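4.2 Comparison of the Two Grippers Under the Shelf

The second set of trials compared the Grilton parallel gripper with the Wendt linkage gripper on the same arm and with the same controller settings. Both were mounted at the wrist of the Prenasero test cell in Taltstead and driven upward toward the underside of the shelf, where clearance is limited by the blocks and the circuit board strip. Each gripper completed 358 approaches. An approach was counted as successful when the fingertip came to rest within the target zone and the controller reported no fault for the full hold period of 1000 ms.

The Grilton gripper was faster to position, but its wide body restricted the range of wrist angles that could be used near the blocks. The planner rejected a number of these angles before motion began, and the remaining paths were longer than those planned for the open part of the shelf. The Wendt gripper has a narrow finger and reached the same targets from a larger set of angles. Its linkage plates spread to the sides, however, and had to be included in the collision model as separate bodies. Treating them as a single box removed most of the benefit.

Lighting had a clear effect on the wrist camera. Strong light between the aluminum rails caused washed-out areas on one side of the view, and edge detection in those areas was unreliable with automatic exposure. Exposure was therefore fixed for both grippers, and the region used for alignment was limited to the evenly lit underside of the shelf. With this change, the failed alignments in the Wendt trials fell from 90 to 18. The Grilton trials showed a smaller gain, as the body of that gripper covered part of the alignment region at steep angles.

Figure 6 gives the wrist camera view for the linkage gripper, with the tip of the central finger at the shelf underside, just below the circuit board strip.

Figure 6. Linkage gripper at the underside of the shelf, wrist camera view.
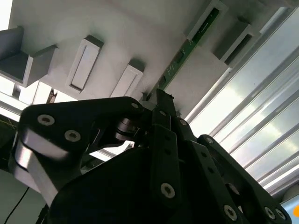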